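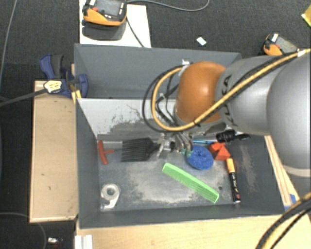 Several members of our staff association asked whether the agency could plan its observance months without another shared spreadsheet, and whether the product bought for that purpose was worth what it cost in staff time. The request came in writing after the September planning meeting, and it added that attendance by senior officials had become so hard to confirm that printed programs were being held until the morning of the event. The association wanted a plain answer before the next budget request was drafted.

This review responds to that request. It covers Toltero, an event and invitation management service sold to public agencies by Bivusley, as used by our office of employee programs over two planning cycles. The first cycle covered a heritage month program with a single keynote. The second covered a week of smaller gatherings held in the main building and at the Bemis annex. The office had previously relied on a spreadsheet, a group mailbox and a paper sign-in sheet kept at the security desk.

Setup and approval

Toltero is organized by event. Each event has a page for the program, a list of invited speakers, a clearance record and a guest list. The clearance record is the part that matters most in a federal setting. Remarks, flyers and room requests are uploaded once and then move from the program office to legal counsel, to public affairs and, where needed, to the front office. Each reviewer sees the same copy of the document, and comments stay attached to it.

In the first cycle the approval chain was set up incorrectly by our own staff, and two flyers went to public affairs before counsel had seen them. The software gave no warning. Bivusley's support desk explained that chains can be locked by an administrator, a setting found under account options and not under event options, where most users would look for it. Once the chain was locked the problem did not return.

Employee groups can be given limited accounts. They may draft a program and submit it, but they may not invite speakers from outside the agency without a sponsor. Some group leaders found this restrictive. The office considers it appropriate, given the ethics rules on outside invitations, and would have asked for the feature had it been missing.

Invitations to senior officials

The service allows a principal's scheduler to answer an invitation as accepted, declined, tentative or represented. The last of these is useful. When a deputy or a career executive attends in place of a political appointee, the printed program and the seating list are updated together. Under the former arrangement those two documents often disagreed, and on one occasion a name card was set out for an official who had declined a week earlier.

No software can produce an answer from an office that does not wish to give one. Toltero sends reminders at intervals chosen by the organizer, and schedulers may turn them off, which several did. The record then shows the invitation as open with no indication that reminders have stopped. We regard this as the most serious weakness in the product. An organizer looking at the page has reason to believe that the question is still being asked – in fact it is not.

Guest lists and room limits

The standard license permits 200 guests per event. The large auditorium seats more than that, and the keynote event had to be split into two entries with separate lists. Guests who registered under one entry and then brought a colleague under the other were counted twice. Offices with large auditoriums should ask for the extended license at the start, as a change in the middle of a contract year requires a new purchase request.

Registration by employees was simple. The form works on agency phones, and accommodation requests such as interpretation or captioning are routed to the proper office without being shown to other guests. At the annex, where the network is slow, the check-in page took longer to load than the desk staff were prepared to wait, and they returned to paper for the first hour.

Reports and records

At the close of an event the service produces a report giving attendance, costs entered by the organizer and the full clearance history. Our records staff accepted the report for filing without changes. The cost section is thin. It has no field for staff hours, though these are often the larger share of what an observance costs, and it cannot separate appropriated funds from money raised by employee groups. Those figures are still kept by hand.

We also tested Appiah, a competing product, during a trial period. Its cost reporting is better and its guest limits are more generous. It does not offer a locked approval chain, and for that reason the office did not pursue it further.

Support

Bivusley answers the telephone between 8 in the morning and the close of business, Eastern time. Offices in western regions will find that the line closes during their afternoon. Written questions were answered by the following workday in every case but one.

Recommendation

The office recommends renewal for one year at the extended license level. Renewal should be conditional on a written commitment to show organizers when reminders have been turned off. Employee groups should receive a short training session before the next cycle, with particular attention to the order of clearance – most of the delays recorded in the first cycle began there. The paper sign-in sheet should remain available at the annex until the network has been upgraded.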